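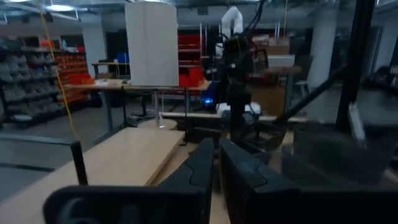 Cidance has begun shipping the Rerier, a replacement power supply for older desktop displays, from its Flullisik warehouse. The unit is rated at 257 W and replaces the company's 130 W model, which stays on sale until October. It comes with a detachable mains lead and a 2 m display cable. Owners who keep their equipment on a workbench will find the case small enough to sit behind a monitor, and a status light shows when power is reaching the unit — a small blue glow, like the one near the base of the dark jointed arm.

The first batch is 300 units. Orders placed before noon leave the same day. Repair shops can buy through Grigaitė, the distributor for trade customers, which also handles returns and spare cables.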